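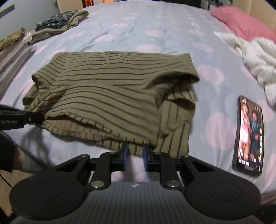
Home | Grippers | Spares | Guides | Contact
2 min read

Terby rule card for hand-held gripper work

I wrote the first version of this card on the back of a Skukik delivery note, and people kept asking for copies, so now we sell it (laminated, ring hole in the corner!). It covers folding and other soft goods.

My favorite rules:

Open the jaws fully before you go near the cloth.
Pinch a corner or an edge, never the middle of a pile.
Keep cables behind your wrist.
Wipe the finger pads every 10 folds.
Stop at 900 takes and check the pivot screws, even if they feel fine. Boris Trnka argued for 1000 and I still say no.

Cards come in packs of 10. Radoslava Hudec is doing a bigger wall version, due in November.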